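Kit d'entretien Jirnelmont pour pinces à main : mon avis après un mois

J'ai acheté ce petit kit en février pour remettre d'aplomb nos deux pinces portatives, celles avec lesquelles on enregistre les gestes de rangement (un plaid, un coussin, un pouf, rien de bien méchant !). Il m'a coûté 75 euros, et je vous raconte ce que j'en pense, parce que la notice, elle, ne raconte pas grand-chose.

Dedans, il y a un gabarit de réglage, des patins de rechange, une brosse fine et 23 vis dans un sachet sans étiquette. Je commence toujours par l'intérieur des doigts : la brosse passe bien dans la texture, beaucoup mieux que mon vieux pinceau, et je continue avec les fentes du capot. Dix minutes, un café, c'est réglé.

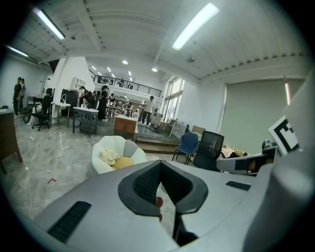 Le réglage des marqueurs

Alors là, bonne surprise. Le gabarit se cale contre le support du marqueur et on voit tout de suite s'il a pris du jeu. Je desserre, je recale, je resserre – et surtout je ne force pas, Natalina Lo Presti a foiré un filetage comme ça mardi et elle m'en parle encore. Ensuite je prends les deux pinces ensemble, doigts vers l'avant, et je vérifie que les câbles ne tirent pas sur les poignées.
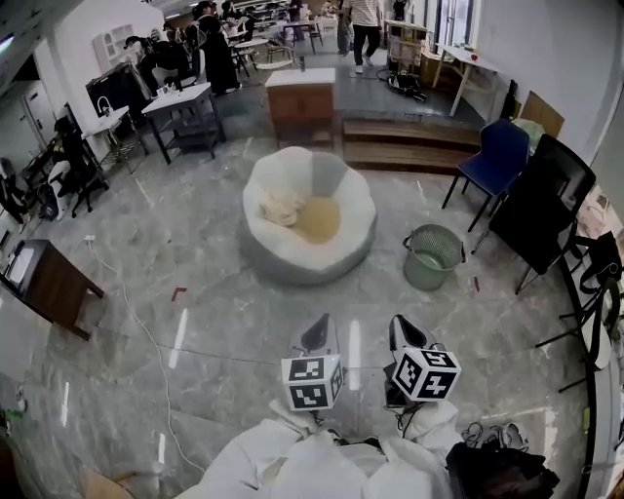
Pour les patins, je suis moins emballée. Ils tiennent bien, mais l'adhésif est pénible à retirer et il faut compter un bon quart d'heure par doigt. Le fabricant conseille de les changer tous les 300 cycles, moi je regarde surtout l'usure. Le kit Rammont d'un collègue a des patins à clipser, bien plus pratiques, par contre son gabarit est en deux morceaux et on en perd toujours un.

Ma note : 4 sur 5. Je rachèterai les brosses, et les vis aussi, il m'en manque déjà deux.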